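The Rice Job

By the time I got to the Kustbridge kitchen the bet was already on. The cooks had put it up on the whiteboard next to the soup schedule: CAN IT DO A WHOLE SHIFT, YES OR NO, and under NO there were so many initials that somebody had started a second column. Under YES there was one set, and they were mine, and I hadn't written them. I had only said, back in December, in front of too many people, that I thought the arms from Jukeck would be folding our aprons before I retired.

I love this stuff, I should say that up front. I've been a prep cook for most of my life and I have peeled enough carrots to pave a road, and when the van backed up to the loading door I was out there in my clogs in the slush like a kid waiting for a pony.

"You know you're cheering for the thing that takes your job," said the pastry cook, who had come out to smoke.

"I'm cheering for the thing that takes my carrots," I said.

It took the whole afternoon to get the arms bolted down. The two engineers ate our lentils and were very polite about them. They'd brought their own bench and their own bowls, and they had a list of chores, printed and laminated, that ran from the easy ones at the top (move cup, wipe table) down to the ones at the bottom that made the dishwasher laugh out loud. Separate an egg. Tie off a trash bag. Get a stuck lid off a stuck pot.

"Get a stuck lid off a stuck pot!" he said. "I can't do that one."

They started at the top, and that first day was awful. I'm not going to pretend it wasn't. The arm went for the cup and closed on air beside it. It went again and knocked the cup flat. It wiped the table in beautiful straight strokes a good inch above the table. The cooks drifted over in ones and twos with their coffee and drifted off again looking pleased, and the second column under NO got longer.

I went home and told my sister all about it on the phone and she said I sounded happy for a man who was losing a bet. Well, I was! I'd seen it reach for a cup. Have you ever watched a baby reach for a cup? They miss too. You don't go and write it on a whiteboard.
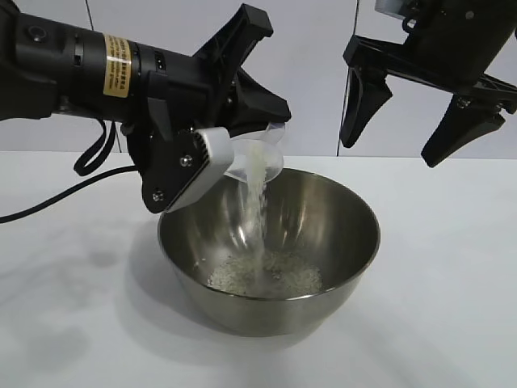 The thing about working a kitchen is that you learn to look at hands before faces. I can tell you within a minute of meeting a new hire whether they'll last, and it's all in how they pick things up. So on the fourth morning, when I came in early to start the stock and found the engineers already at it, I put down my bones and looked at the hand. It had the little clear cup pinched against a gray ribbed pad, tipped well over, and the rice was coming down in one thin stream into the middle of the steel bowl. No dumping! I have had grown men on my line who dump. The other gripper hung there open with nothing to do, exactly like a cook waiting on a pan, and I stood with my mouth open too until one of the engineers asked if I was all right.

"Do it again," I said.

So they did it again, and I pulled up a milk crate. The next cup went in fine. The one after that it squeezed too hard, and the cup popped out sideways and rice went across the floor and under the reach-in, where I suppose some of it still is. Then a good one, then another good one. I had twenty quarts of stock that should have been on the fire and I didn't care.

"What's the score?" I asked.

The engineer with the tablet turned it around for me. They'd been going all night. The run was up to 512 tries, and of the last 100 it had spilled 32.

I'll be fair and tell you what the pastry cook said when I ran and told her, which was that if she spilled 32 out of 100 she'd be selling insurance. That's true. She would be, and I'd drive her to the interview. We feed a hospital and two schools out of that kitchen, and you can't have the floor looking like a wedding.

But I did ask what it had spilled the first night, and the engineer said, "All of it," and I thought that was the best thing I'd heard all winter.

The arms stayed until the end of the month. They got decent at rice and pretty good at dry beans. They could wipe a table that was clear, and if you left a spoon on it they wiped the spoon as well, very gently, all the way to the edge and over. The egg was a disaster from start to finish. I still find myself defending it. The trash bag they never got to, and the stuck lid stayed on the stuck pot until the dishwasher finally ran it under hot water and whacked it on the door frame, to applause.

So the bet went to NO, and I paid up in doughnuts, which was only right, even though I'd never picked up the marker.

The morning the van came back I helped carry out the bench. The crew were all busy with the school order, or said they were, though when I looked back there were a good many faces at the window in the swing door. The pastry cook held the loading door open with her hip.

"They coming back?" she said.

"Next winter," the engineer said. "If you'll have us."

She thought about it. She had flour to the elbows, she'd been rolling since four, and there were trays and trays still to go.

"Can you get it to crimp?" she said.

I went straight in and wiped the board clean, and I wrote CRIMP, YES OR NO, and this time I put my initials up myself. When I came back from the walk-in with the butter there was another set under them, all smeared with flour.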